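Visit report: Plirkolier service lounge, Fammont

Engström keeps one two-armed unit in the lounge on the ground floor. Our interest was in how the hands and wrists are maintained between runs.
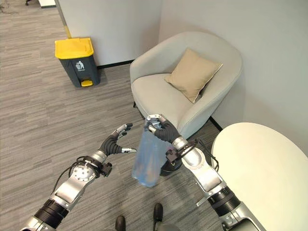

2 min read

Each hand is fixed at a metal wrist collar, with a small black module on the wrist below it and the cables looped outside the arm. Thin bag film is the harder load. Finger closure is rechecked after 156 grasps, cable slack every 7 days.

The bottle task uses the right hand on the round white table, gripping above the label. The left stays open and low.
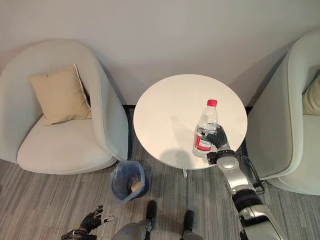 Wrist service

A hand swap takes 21 minutes with 2 technicians. Clarkska supplies the cable sets. Worn ones are replaced whole.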